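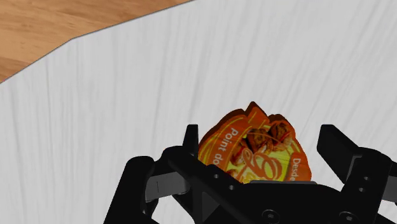

Orange and yellow food package on the tabletop.

Pitch count when a starter leaves mid-inning
Posted by Feven Tefera

I keep the book for my son's summer team, the Morkeo club. Last game our starter was pulled in the fifth with runners on first and second and one out. The reliever gave up a double and both runners scored. We lost by those two. Our coach charged both runs to the reliever, and the league sheet wants it done properly. Who gets them, and who gets the loss?

Florante Villanueva
Both runs go to the starter. He put those runners on, so they are his responsibility. The batter who doubled belongs to the reliever, and if he scores, that run is the reliever's. The loss goes to whoever is charged with the run that put the other team ahead for good. If you were tied when he came out, that is your starter. I have scored 425 games and coaches argue this one every April.

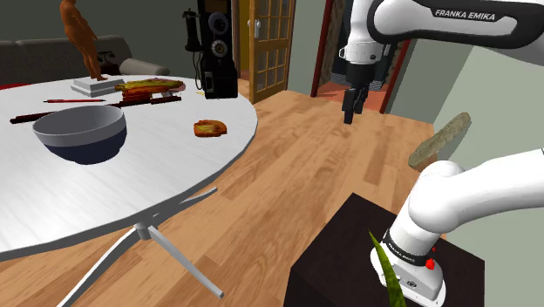
Does the starter get credit for a third of an inning if he leaves with one out?
He gets one third for each out made while he was pitching, so write 4.1 for four innings and one out.

Rosalinda Magbanua
Agree with Florante. Watch for a fielder's choice though — if the lead runner is forced out, the starter is still on the hook for the same number of runners.

Botond Vida
We just split them. Parents never check.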